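From: Giuliana Puma
To: members list, Bukorstead Electoral Practice Forum
Subject: Re: Counting method for the parish ward elections

Dear members,

Thank you to those who sent comments on the discussion paper before the September meeting. I am replying to the list as a whole, as several members have raised the same point as Marleny Benavides, whose message is quoted below.

Marleny Benavides wrote:
> The paper recommends the single transferable vote for the merged
> wards but does not say how surplus votes are to be transferred.
> Under the present draft, a returning officer could either draw a
> sample of ballot papers from the elected candidate's pile or pass
> on every paper at a reduced value. These can give different
> results where the last seat is close. In Vimen ward, with 3 seats
> and a small electorate, I should not like to see the final place
> depend on which papers happened to be on top of the bundle.
> Could the working group please state its preference, and say
> whether the count can still be completed by hand?

The working group accepts that the draft should have been clearer. Our preference is for the fractional method, in which each paper that can be transferred moves to its next available preference at a reduced value. It takes longer than drawing a sample, but a recount of the same papers will always produce the same result. We consider this essential in a ward where candidates and their agents are likely to know one another and where any doubt would linger.

We do believe that the count can be done by hand. The trial count held at Duda used 60 specimen papers and 2 counting teams working separately. Both teams reached the same outcome at every stage. The only difficulty was in recording the transfer values, as the result sheet then in use left too little space for decimal places. The sheet has been redrawn and will be sent with the revised paper.

On the size of wards, three members asked why we have not proposed a single district for the whole parish. The arguments for it are well known: a larger district would give smaller groups of voters a better chance of electing someone. Against this, a ballot paper listing 19 candidates, as happened at Stovavis, is a considerable demand on the voter, and many papers there showed only a first preference. The working group's view remains that wards of three to five seats offer a reasonable balance. Members who disagree are invited to propose an amendment in the usual way.

We have also been asked whether voters should be required to rank every candidate. We recommend that they should not. A paper with a clear first preference should be valid, and should be set aside as non-transferable only when its stated preferences have been used up. The draft wording on this (paragraph 7) could be read as rejecting a paper on which a number has been repeated. That was not our intention. Such a paper should count as far as the last clear preference before the repetition.
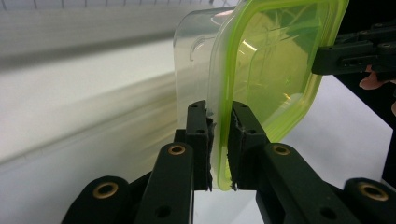

Plastic food container held at the rim.

Two procedural matters remain. First, amendments should be sent to me in writing, with the paragraph number and the exact words proposed. General comments are welcome on this list but will not be treated as amendments. Second, the vote on the revised paper will be taken by ranked ballot among the members present, and proxies will be accepted on the same terms as last year.

Marleny has kindly agreed to check the worked examples in the annex before they are circulated. Any member who has acted as a counting agent under a transferable vote system and would be willing to read the annex as well is asked to write to me directly - a short note is enough.

Yours sincerely,

Giuliana Puma
Secretary to the Working Group on Counting Methods
Bukorstead Electoral Practice Forum

To leave this list, send a blank message with the word "unsubscribe" in the subject line.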